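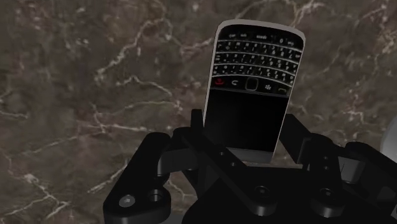 Re: [genba-auto] 受入仕分けの自動化、現場の持ち場はどう変わりますか

Flikentの受入担当です。返信遅くなりすみません。昼休み中に書いてるので乱文ご容赦。引用は下に残します。

結論から。人は減ってません。ただ仕事の中身はかなり変わりました。良くなったところと、正直しんどくなったところ、両方あります。

まず前提。うちは中古端末の受入と仕分け。法人の入れ替えでまとまって戻ってくる携帯を箱から出して、外観を見て、型番を読んで、等級をつけてトレーに入れる。これをずっと手でやってました。今は把持と向き直しだけTurunenのセルに渡しています。等級の判定は人。型番の読み取りはRudanceに任せて、読めなかったものだけ人。

シミュレーションの話、ご質問にあったので先に。立ち上げのときFovumさんから「まず現物よりシミュで潰しましょう」と言われて、ずいぶん付き合いました。スマホみたいな板一枚ならだいたいすんなりいくんです。困るのは物理キーボードつきの機種。BlackBerryみたいな形のやつですね。法人の戻りだとまだ混ざります。

冒頭の絵みたいに、キーボードが上、画面が下の逆さで持つ形。画面側の端のあたりをグリッパでくわえています。これで少し傾いてる。この傾きが曲者で、絵で見ると「持ててるじゃん」で終わるんですが、トレーの溝に入れる段になると角から当たるんじゃないか、という話に必ずなります。現場の人間はそこをすぐ言います。設計の人はあまり言わない。この差が大きかったです。

で、ご質問の順に。

・持ち場はどう変わったか

前は受入台に並んで、全員が最初から最後まで一台ずつ見てました。今はセルの前に供給係、セルの後ろに等級係、あとは「戻り」を見る係。戻りというのはセルが掴みそこねたか、Rudanceが読めなかったもの。うちでは赤トレーと呼んでます。この赤トレー係が新しくできた仕事で、一番経験がいる。ここを最初、手の空いた人が見ればいいと考えていたのが失敗でした。変な機種、傷んだ機種、シールだらけの機種ばかり集まるので、誰でもできるどころか、前より難しい。簡単なのを機械が全部持っていくので、人の手元には面倒なのだけ残ります。あたりまえですけど、始まるまでピンときてなかった。

休憩も変わりました。前は自分の区切りで立てたのが、今は供給が切れるとセルが止まって黄色ランプがつくので、なんとなく立ちにくい。これは不満が一番多かったところです。供給側に小さい棚を足して、ためておけるようにしてからだいぶましに。機械の改造より棚。ホームセンターの棚です。

・手当や等級の扱い

赤トレー係には手当がつきました。ここは揉めたので詳しくは書けませんが、ひとつだけ。「機械が入ったから楽になったでしょう」という前提で話が始まると絶対まとまらないです。作業日報に赤トレーの中身をメモしていた人がいて、それが一番効きました。どういうのが来て、何に手間取ったか、ただの走り書き。それを見せたら話が早かった。もしこれからなら、初日からつけておくのをすすめます。様式はなんでもいいです。うちは裏紙。

・把持率はどのくらいか

Fovumさんの資料だとシミュ上で最大99パーセント。この数字は会議で何度も出ました。嘘だとは思ってません。ただ、残りがどの機種に固まってるかのほうが現場には大事で、均等に散らばってくれるわけじゃない。キーボードつきが多い箱が来た日は、赤トレーがあっという間に山になります。平均の数字で人の配置を決めないほうがいいです。うちは最初それで決めて、赤トレー側が回らなくなりました。

・シミュレーションに現場が口を出せたか

出せました。出せたけど、出し方を覚えるまでかかった。最初は画面を見せられて「どうですか」と聞かれても、みんな黙ってるんですよ。きれいに動いてるし、何を言えばいいかわからない。それで、止めた絵を紙に印刷して受入台に貼って、気になるところに鉛筆で書いてもらう形に変えました。そしたら出るわ出るわ。

 「この向きだと画面の側を挟んでる、割れてるやつが来たらどうする」
 「キーの隙間に粉が入ってるのは逆さにすると落ちる」
 「うちでは持ち直してから置く。持ったまま置かない」
 「銀の縁のとこは滑る。手袋でも滑る」

こういうの。設計の人もこれは喜んでました。特に持ち直しの話は向こうに全然なかったらしく、仮置き台を一つはさむ案はここから出ています。動きが一回増えるので速さは落ちる。でも置き損ねは減ったと聞いてます。減った量は私の手元に数字がないので書きません。

それと、シミュの端末はきれいすぎる。絵のやつもそうで、縁も角もちゃんとしてる。実物は両面テープの跡、資産管理シール、ストラップのちぎれたの、電池のふくらみ。ふくらみだけはセルに絶対入れないと決めて、供給係が手で抜いてます。ここだけは機械まかせにしないでください。強めにお願いします。供給係の手順書の頭に太字で入れました。

・教育

Fovumさんの講習が2日。うち片方は非常停止と復帰だけ。これは足りませんでした。止めるのはすぐ覚える。難しいのは止まったあと、端末がグリッパに残ってるとき。手を出していい状態かどうか、ランプの色だけだと迷う人がいます。なので社内で別に、挟んだまま止めて、手順どおりに外す練習をしました。廃棄する端末で。怖がってた人ほど丁寧で、今その人が教える側です。

夜勤には別にやってください。昼に教えた内容が夜に伝わる間に、ちょっとずつ変わります。うちは復帰ボタンの順番が昼と夜で違ってて、しばらく誰も気づかなかった。掲示を貼りなおして直しました。

・辞めた人はいるか

答えにくいけど書きます。3人、別の部署に移りました。会社から動かしたのは無しで、本人の希望。理由はそれぞれで、音がいやだという人もいたし、「自分のペースで見られないのがいや」という人も。後のほうは私もわかる。一台ずつ手に取って、裏返して、光にかざして、という仕事が好きだった人には、今の流れは細切れです。等級係に回ってもらう話もしたんですが、間に合わなかった。先に聞いておけばよかったと思ってます。配置を決める前に、どの作業を残したいか本人に聞く。順番としてはこれが先でした。

逆に、手首を痛めてた人は楽になってます。箱から出してひっくり返す動作がほぼ無くなったので。それは本当によかった。

・もう一回やるならどうするか

走り書きで。

 赤トレー係を最初から持ち場として置く。椅子も照明も先に用意する。うちは照明が後回しで、傷が見えないと文句が出た。
 シミュは動画より紙。現場に貼る。鉛筆もひもでつけておく。
 キーボードつき、折りたたみ、厚いケースつきを最初に試す。薄い板は後でいい。
 Fovumさんの現地対応の窓口を、うちの課長経由にしない。ライン側から直接電話できるようにしておく。
 速さの目標は最初の月は掲示しない。掲示したら無理に供給して詰まらせました。

それとRudanceの画面、文字が小さいです。老眼組から苦情。設定で大きくできるのに気づいたのがだいぶ後。左下の歯車のところ。ご利用予定とのことなので一応。

9月に折りたたみ用の爪を足す予定です。それまでは折りたたみは全部手。終わったらまた投げます。

見学の件、うちは大丈夫です。ただ月末は荷が多いので避けてもらえると助かります。安全靴だけ持参でお願いしす。ヘルメットは貸せます。

すみません、午後のベル鳴ったのでここまで。抜けてたら言ってくさだい。

Flikent 受入仕分け 日勤

5/19/24 に投稿されたメッセージ:

> いつも読むだけですが、初めて投稿します。
> 当方、事務機器と携帯端末の回収をしている小さな事業所です。来期、
> 受入の工程にロボットを入れる話が上から降りてきまして、Turunenの
> セルとRudanceの組み合わせで見積を取っているところです。
>
> 機械の仕様は資料でだいたいわかるのですが、入れたあと現場の人が
> どうなるのか、そこが資料に一行もありません。業者さんに聞いても
> 「省人化できます」としか返ってこず、私は現場の班長なので、それを
> そのまま朝礼で言うわけにもいかず困っています。
>
> すでに入れておられるところがあれば、差し支えない範囲で教えて
> いただけないでしょうか。
>
> ・持ち場はどう変わりましたか
> ・手当や等級は見直しましたか
> ・把持率は実際どのくらいでしょうか
> ・導入前のシミュレーションに、現場の意見は入りましたか。うちでは
> 画面を一度見せてもらっただけで、何を言えばいいのかわからない
> まま終わってしまいました
> ・教育はどのくらい必要でしたか
> ・言いにくいことかもしれませんが、辞めた方はいましたか
> ・もう一回やるなら、どうされますか
>
> うちの受入は2交代で、長い人が多いです。手は速いし目もいい人たち
> ですが、機械には身構えています。私も同じです。反対したいわけでは
> なくて、腰や手首がつらいという声は前からあるので、楽になるところ
> は楽にしてあげたい。ただ、始まってから「聞いてない」となるのは
> 避けたいと思っています。
>
> もし可能なら、見学もさせていただけるとありがたいです。班から私と
> もう一人で伺うつもりです。
>
> 長文失礼しました。よろしくお願いいたします。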